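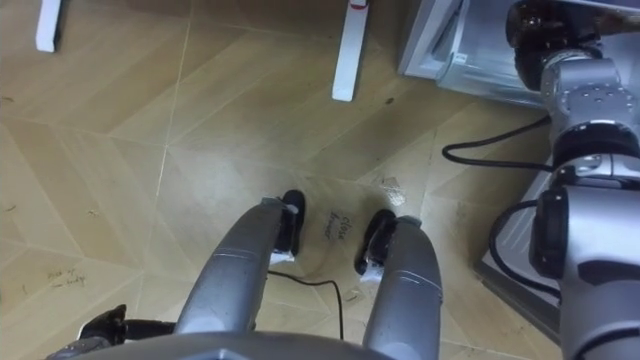
Wirncombe, 26/3/26

Llevo toda la semana de rodillas en un taller, discutiendo con un cajón. Cuando propuse a la revista un reportaje comparando pinzas robóticas me imaginaba algo más elegante, con una mesa blanca y un café al lado, pero en Stestwood trabajan a ras de suelo y al segundo día ya les había pedido unas rodilleras.

El encargo parecía fácil: dos pinzas, la misma tarea y ver con cuál me quedaría yo si tuviera que pagarla. La tarea era cerrar un cajón (bueno, abrirlo y cerrarlo, pero abrirlo merece su propio párrafo y ya llegaremos). En el suelo está escrito a rotulador "close drawer", una palabra encima de la otra y bastante torcidas. Confieso que le cogí cariño a esa letra. Yo tengo un cuaderno carísimo para estas cosas y acabé apuntando las horas en la mano.

La primera pinza es la Dradard, de dos dedos largos y plateados con almohadillas de goma negra en la punta. ¡Qué gusto da! Los dedos son finos, entran en huecos donde yo no metería ni un lápiz, y para empujar el frontal de un cajón basta con apoyar una de las almohadillas y avanzar despacito. Las dos tiritas de cinta blanca, una en cada dedo, me sirvieron para no perder de vista las puntas en el monitor, porque gris sobre suelo claro, a las siete de la tarde y con mis gafas, es mucho pedir.

La segunda, la Saludo, es más corta y más ancha, con una fuerza que asusta un poco. Cierra el cajón de un golpe seco que se oye desde la calle. Para empujar me da más confianza que la otra, lo reconozco, pero en cuanto toca agarrar algo delgado se pone torpe, como cuando intentas coger una moneda con manoplas de horno.

Hicimos 400 intentos, 200 con cada una, siempre con el mismo cajón y la misma posición de salida. La Dradard falló menos al abrir y la Saludo menos al cerrar, y ahí podría acabar el reportaje si no fuera porque los fallos no se parecen en nada. Cuando la Dradard falla, resbala y se queda en el aire con cara de despiste (ya sé que no tiene cara). Cuando falla la Saludo, se lleva el mueble entero por delante y hay que volver a colocarlo todo. Al cuarto paseo del mueble yo ya había elegido equipo.

Abrir, lo prometido. Para abrir hay que pellizcar el borde y tirar recto, y tirar recto con un brazo que mandas tú desde un mando es de las cosas más frustrantes que he hecho desde que saqué el carné. Me iba siempre a la derecha. Siempre. El truco que me enseñaron fue bajar la velocidad casi a la mitad y no corregir a mitad del tirón, y desde entonces la cosa mejoró mucho, aunque el jueves por la mañana seguía conteniendo la respiración en cada intento.

De los cables también quiero hablar, que en las comparativas no salen nunca. Los hay por el suelo y los hay colgando en bucle del propio brazo, y aprendí enseguida a mirar dónde estaban antes de mover nada. Si vas a montar algo así en casa, gasta en bridas antes que en una cámara mejor.

Lo de la cámara va en serio, por cierto. Probamos a trabajar con la vista desde arriba y luego con una lateral, y yo pensaba que la lateral ganaría de calle. Pues no: desde arriba se calcula mucho mejor el hueco entre los dedos, y la altura se acaba cogiendo por costumbre. Con la lateral fui más lenta y bastante más malhablada.

¿Mi elección? La Dradard, con goma de repuesto en el cajón. La Saludo se la recomendaría a quien vaya a mover cosas grandes y tenga los muebles atornillados a la pared. En diciembre me dejan volver para probar un controlador nuevo, y las rodilleras esta vez las llevo yo.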